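Section 16: Laundry handling

This section describes how to set up and supervise the laundry routine on the Bridine two-arm household unit. It should be read together with Section 3 (Placing the base and setting the floor area) and by every person who will be in the room while the arms are moving.

16.1 What the routine can and cannot do

Buyers often ask whether the unit will do the washing. At the present software release it will do part of it. The routine covers the picking up of single items, the moving of those items to and from an open basket, and the rough folding of towels and plain cloths. It does not cover sorting by fabric, the reading of care labels, the treatment of stains or the choice of a wash programme. Those tasks remain with the household.

During the trial period at Perkirside the unit was given 2898 single garments to pick up and place. The items that gave most trouble were thin straps, knitted sleeves and socks that had been balled together. Flat, square cloths gave the least. Owners should plan the work with this in mind and should not leave a mixed load for the unit and expect to find it finished.

A person doing the same work will be quicker. The routine is of most use to those who find bending or carrying difficult, and to sites such as care homes where plain cloths are handled throughout the day.

16.2 Before you begin

1. Check that the base is level and that the floor brake is on.

2. Clear the working area. Remove loose items from the floor, including small scraps of paper or lint, as the unit may treat them as laundry.

3. Lay all cables flat and away from the path of the arms. A cable which lies across the carpet must not be pulled tight at any point of the arm's travel.

4. Place the basket on a low, firm surface within reach of both arms. All four corners of the basket should rest on the surface. If a corner hangs over the edge, move the basket before starting.

5. Empty the pockets of every garment and close all zips.

6. Open the control panel, choose Laundry, and enter the height of the surface on which the basket stands.

Note: The basket should have an open top and stiff sides. Soft bags and baskets with hinged lids are not supported. Dark baskets may be used, but dark clothes are harder for the unit to find in them.

16.3 Picking up with both arms

The two arms may hold one item each. This is the usual way of working when the pile is small, and it saves time on the journey to the basket. The arms do not release together – the left arm always waits until the right arm has moved clear.
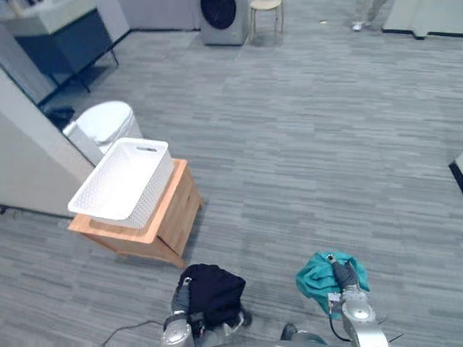
Figure 16-1. Both grippers holding cloth: black on the left, teal-green on the right. The basket is on the low wooden cabinet.

1. Place the items on the floor or on a table, with a hand's width between them.

2. Stand outside the working area and press Start. The unit will look over the items before either arm moves.

3. Watch the first lift. The fabric should be held between the two fingers of the gripper, with no fold caught in the wrist joint.

4. If the hold looks poor, press Pause and then Release. Do not pull the cloth out of the gripper by hand.

5. When both holds are sound, press Continue. The arms will travel to the basket one after the other.

6. Repeat until the pile is cleared or the panel shows Help needed.

Note: A crumpled item will be placed in the basket as it is held. The routine does not shake out or smooth garments at this stage. For folding, see 16.4.

Caution: Keep feet, hands and pets outside the working area while the arms are powered. Persons who are not supervising may remain in the room if they stand beyond the reach of the arms. The supervisor must be able to reach the stop button at all times.

Caution: Do not place wet laundry on or near the base. The arms are protected against light splashes only – the base is not.

16.4 Rough folding

Folding is offered for towels, tea towels, pillowcases and plain square cloths. Shirts, trousers and fitted sheets should be folded by hand.

1. Provide a flat table with a plain top. Patterned tablecloths should be taken off.

2. Lay one item on the table. It need not be flat, but it should be in one layer where possible.

3. Choose Fold in half or Fold in quarters on the panel.

4. Press Start and allow the unit to find two corners. This may take several attempts.

5. Remove the folded item before laying down the next.

The edges will not always meet. Where a neat finish is required, as in a hotel or a shop, each item should be checked and corrected by a member of staff.

16.5 Loading a washing machine

Loading through a front door is supplied as a test feature and is switched off when the unit leaves the Truminville works. It may be switched on by an approved fitter after the position of the washing machine has been measured. The door must be opened and closed by a person. The unit will not start, stop or set the machine, and it must not be used to add detergent.

16.6 Messages shown on the panel

Help needed: The unit has tried to lift an item and could not. Move the item, spread it slightly and press Continue.

Basket not found: The basket has been moved, or its height has been changed. Return it to its place or repeat step 6 of 16.2.

Code 104: A finger has closed without fabric between the pads. Check the pads for lint and wipe them with a dry cloth. If the code returns, stop the routine and contact the Sandu service desk.

Arm waiting: One arm is holding its position until the other has moved clear. No action is required.

16.7 After use

1. Press Park and wait until both arms have come to rest.

2. Switch off at the base.

3. Remove threads and hair from the fingers and from the wrist joints.

4. Check each cable along its full length for wear.

The finger pads should be inspected every Saturday where the unit is in daily use. Worn pads must be replaced in pairs. Instructions for their removal are given in the maintenance section.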